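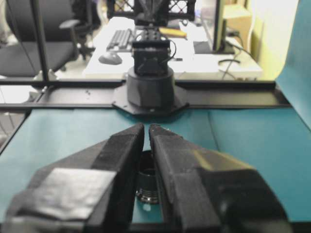 Ticket 443: Success rate on cap pick looks too good
Project: Edach
Opened by: Menaka Sivakumar
Status: Open, waiting on Nusden
Opened: August 28, 2021

Summary
The Nusden write-up claims 100 per cent on the small black fitting using wrist view only. I can't get that here and I don't believe the number as written. Before we put it in the September report I want to know what was counted as a success.

What I did
Ran the Xolalpa policy as supplied, teal mat down, same start pose as their notes. Wrist camera only, second arm parked on its pedestal. No changes to gains.

What I saw
The fingers line up over the part well enough. The trouble starts when they close. In a fair few runs the fitting tips, the gripper shuts on nothing, and the arm lifts anyway. The log then prints "grasp complete". It printed that on misses too, so the flag is tied to finger position and has nothing to do with holding the part.

Comment 1, Dundstead bench
Could be lighting. Black part, black fingers, and there's only a narrow gap to see it through.

Reply, Menaka
Could be. I tried the desk lamp on and off and the misses didn't move. I'd also expect bad lighting to hurt the approach, and the approach is fine.

Comment 2, Dundstead bench
Is the tape on the left finger in their setup? Might change the grip.

Reply, Menaka
Their notes don't say. I'll run it both ways, but tape doesn't explain a log that calls an empty gripper a success.

Checks so far
Calibration redone: no change.
Policy file compared with the one on the Nusden share: identical.
Success flag traced in the code: set when the fingers reach closed width, never checked again after lift.

Asked of Nusden
1. Raw video for all their trials, including any they threw out.
2. How the part was placed between trials. If a person set it upright in the same spot each time, the method section should say so.

Next
Rescore our own runs by eye, two people, neither looking at the log. Until that's done please don't quote the 100 in slides. I've taken it off the Edach page and left the old wording in the history.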